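Print this page | E-mail this page
March – Presex Documentation

4.2 Laying out and folding the towel

1. Cover the table with the felt cloth. Let the cloth drape over the corners.
2. Lay the towel flat. Smooth it from the woven band toward the opposite side.

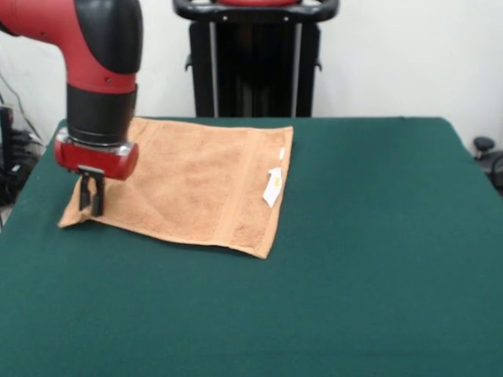
Figure 13. Towel on green felt, care label at right.

3. Work out any wrinkles at the left corner before folding.
4. Fold the left side over to meet the band – do not cover the band.
5. Turn the towel 180 degrees and press the fold by hand.

NOTE: Keep the care label flat.

CAUTION: Do not iron on the felt.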